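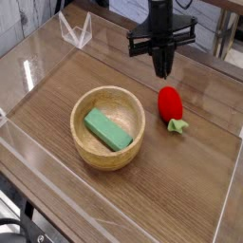
Can a robot arm tidy a kitchen table yet?

Some of it, on a good day, at a fraction of the speed of a bored teenager.

Filed under: Automation / Home & Shop Floor
14 shares | 3 comments

Putting small objects into a bowl remains the standard test for arms sold for light chores. Masstead lists 1087 logged attempts with its current two-finger setup. Rigid blocks gave little trouble. Soft toys did worse: plush compresses under the fingers, the grip point shifts, and the item may rotate on the way over. A bowl that already holds something adds a second problem, as the free space is smaller and the rim is easier to hit.

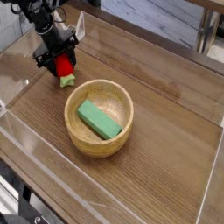

Release height matters as much as grip. Too high and a light item bounces out; too low and the fingers touch the rim. Potari's controller stops at a fixed height above the table, and the operator has to reset it for each bowl. Mercado estimates height from the camera view and takes up to 80 seconds per item.

On the shop floor the numbers look better, mainly in kitting, where parts and trays stay the same all shift. Sallport has 2 cells running on that basis. Neither handles fabric. A household version is listed for March, price not given.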